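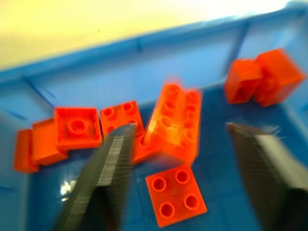 Chunky toddler bricks in a blue bin.

Secondhand toys: questions we get asked

Last updated 26 September 2019

Is it worth buying secondhand toys at all?

Sometimes. The savings get talked up by people who sell the stuff, so do the math on the toy in front of you. Big plastic bricks hold up well and are usually a decent buy. Board books, less so. Anything with a battery compartment is a gamble, and the seller who says "it just needs new batteries" could have tried new batteries before listing it.

What should I pay?

Look up the new price first, including sales. We have seen used play kitchens listed for more than the same kitchen cost at a big store that week. For ordinary plastic toys with no box, we wouldn't go much over a third of the new price. For a mixed lot, price only the things you want and count the rest as zero, because you'll be the one hauling it to the thrift store later.

Are brick sets sold "100 percent complete" really complete?

Ask how the seller checked. If they can't tell you, assume they didn't. We bought a lot of 100 toddler bricks through the Arby resale app in May and got 96. Four bricks is no tragedy, and we didn't ask for money back, but the listing had the word "counted" in it twice.

Do different brands of big bricks fit together?

Some do, some sort of do. "Compatible" on a box has no fixed meaning that we know of. Bring a brick from home and press it onto one of theirs. If it takes a grown-up's thumb to get it off again, a two-year-old is going to be handing it to you all day.

What does "sanitized" mean in a listing?

Whatever the seller wants it to mean. It could be a proper wash or a quick pass with a baby wipe. Wash everything yourself when you get it home.

So how do I wash plastic bricks?

Warm water, dish soap, a soft brush for the insides. Leave them 10 minutes, rinse, and spread them on a towel with the open side down. The dishwasher works for many solid plastic toys if you use a mesh bag and the top rack, but check with the maker if you can, and skip the heated dry. Don't put anything in there that has stickers, metal axles or a sound chip.

Do I need a special toy cleaning spray?

We doubt it. Read the back of the bottle. A good number of them want the surface kept wet for several minutes and then rinsed, and at that point you may as well have used the sink.

Can I check for recalls?

Yes, and you should. Search the government recall site by brand and model. The trouble is that many used toys have lost their labels, and a search on "red truck" won't get you far. If you can't tell who made a toy and it's for a child under three, leave it.

Are older toys safer because they were "built to last"?

No. Lasting and being safe are different things. Old paint is the main worry, along with small parts that met the rules of their day or no rules at all. Home lead test swabs can miss things, so a clean result from one of those shouldn't settle the matter. Put the vintage stuff on a high shelf.

Which sales do you go to?

The Omholm school sale in the spring, mostly, and the Pitwood one when the weather's decent. Pitwood charges $10 for early entry. We paid it once – the good strollers had already gone to the people setting up the tables. Regular entry is fine.

Is the Ankrah trade-in program a good deal?

It's store credit, so a good deal for Ankrah. If you were going to shop there anyway, take it. Otherwise you'll likely do better selling in small bundles, though that means answering messages from strangers who want to know if the price is firm.

What about toy rental boxes?

We tried one for a few months. The toys were fine. The fee for a missing piece was not, and we found it near the bottom of the terms. Your library may lend toys for nothing, so call them first.

Should I keep the original boxes?

Only if you have the room. Boxes add some resale value on sets for older kids. On toddler toys we've never seen it matter – any bin will do.

Do you earn money from this page?

No. No links, no partners, no codes. If that ever changes it will say so at the top.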